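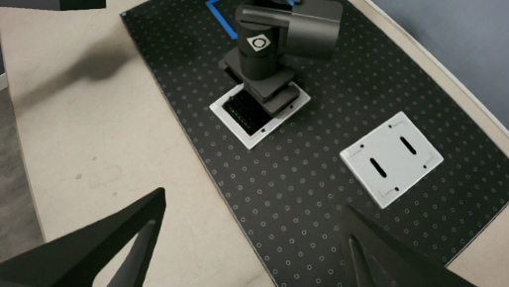
Tema 5. Redes cristalinas: del punto a la celda

Apuntes de Trinidad Enriquez para el curso Introducción a la Materia Sólida, Instituto Paucar

¡Llegamos por fin a mi tema favorito del curso! Hasta ahora hemos hablado de enlaces, de energías y de distancias entre átomos vecinos, casi siempre de dos en dos. Ahora toca mirar el conjunto, y la buena noticia es que con muy poca matemática se llega lejísimos.

5.1 Qué es una red

Una red es un conjunto infinito de puntos en el que cada punto tiene exactamente el mismo entorno que todos los demás. Si me siento en uno y miro alrededor, y luego me siento en otro, veo lo mismo y en las mismas direcciones. Una placa perforada con agujeros en filas y columnas regulares sirve de modelo en dos dimensiones, siempre que imaginemos que no tiene bordes.

En el plano, cualquier punto de la red se escribe así:

R = m a + n b

donde a y b son los vectores de base y m, n son enteros (positivos, negativos o cero). En tres dimensiones añadimos un tercer vector, c, con su entero correspondiente.

Ojo: la elección de a y b no es única. Para la red cuadrada solemos tomar dos vectores perpendiculares de igual longitud, pero a y a + b generan la misma red. ¡Compruébenlo con papel cuadriculado, que se tarda un minuto y se entiende para siempre!

5.2 Red, motivo y estructura

Aquí se pierden muchos puntos en el examen. La red es puramente geométrica. El motivo es el átomo o grupo de átomos que colgamos de cada punto, y la estructura cristalina es el resultado de juntar ambas cosas:

estructura = red + motivo

El cloruro de sodio, por ejemplo, tiene red cúbica centrada en las caras y un motivo de dos iones, uno de sodio y uno de cloro. El diamante tiene esa misma red (¡la misma!), con un motivo de dos átomos de carbono.

5.3 Celda primitiva y celda convencional

La celda primitiva contiene un solo punto de red. En el plano, su área es el módulo del producto vectorial de a y b, y no depende de los vectores primitivos elegidos. La celda convencional puede ser mayor, y la usamos porque deja ver mejor la simetría.

Para contar puntos en una celda cúbica: cada vértice aporta 1/8, cada cara 1/2 y el centro 1. La cúbica centrada en el cuerpo suma 2.

5.4 Las redes de Bravais

En el plano hay cinco: oblicua, rectangular, rectangular centrada, cuadrada y hexagonal. En el espacio son catorce. La demostración completa no entra, pero Jhosep Taipe dejó una versión muy bonita en la carpeta del curso.

Ejercicios

1. Dibujen una red hexagonal y marquen dos celdas primitivas distintas. Comparen sus áreas.
2. ¿Es una red el patrón de panal de abejas, tomando solo los vértices? Justifiquen.
3. Calculen los puntos por celda de la cúbica centrada en las caras.

Entrega: en octubre, antes de la práctica de difracción. Máximo 2 páginas.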